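Working Rules for Hand-Held Gripper Recording
Student project report, Tular Robotics Lab
August 2, 2019

1. Background

Our project looked at how people should work when they record motion for robot training with hand-held grippers. The lab already had rules for the fixed arm, but they cover fences, stop buttons and speed limits. None of that applies when the moving parts are in a person's own hands. We were asked to write a short set of rules that a new student could read in one sitting.

2. What we did

We read the lab's safety binder and the user notes for Lagman, the software that stores the recordings. In June we went through 3,000 stored clips from the Prurna task set and marked each one as usable or not. We rejected 700. The most common fault was a marker that left the view or was covered by a sleeve or a cable. The second was a clip that began before both grippers were in sight.

3. Rules we propose

3.1 Sessions. A session lasts no more than 12 minutes. The operator then puts both grippers down and rests - this holds even if the task is not finished.

3.2 Clothing. Sleeves must stay clear of the marker blocks. Jewelry and lanyards come off. Arm covers are allowed if they fit closely at the wrist.

3.3 Start position. Each clip starts and ends with the grippers together in front of the chest, both markers facing the camera. Hold still until Lagman shows the clip as open.

3.4 Floor and cables. Walk the area once before starting. Loose cables go against the wall, and rolling chairs are pushed out of the walking path.

3.5 Marker check. Each block carries its own pattern. Compare left and right with the card in the Retetti case before the first clip of the day, and replace any print that is scratched or lifting.
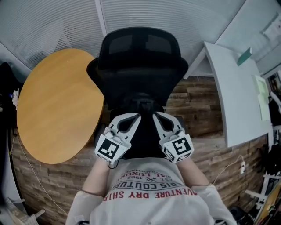
4. Limits and next steps

We tested the rules on 1,000 new clips, all recorded in the same building by students from our own course. We can't say how well they work in a kitchen or a workshop. Rule 3.1 is based on comments from operators and should be checked with a proper fatigue survey. The next group should also write a rule for two operators sharing a table - we ran out of time for it.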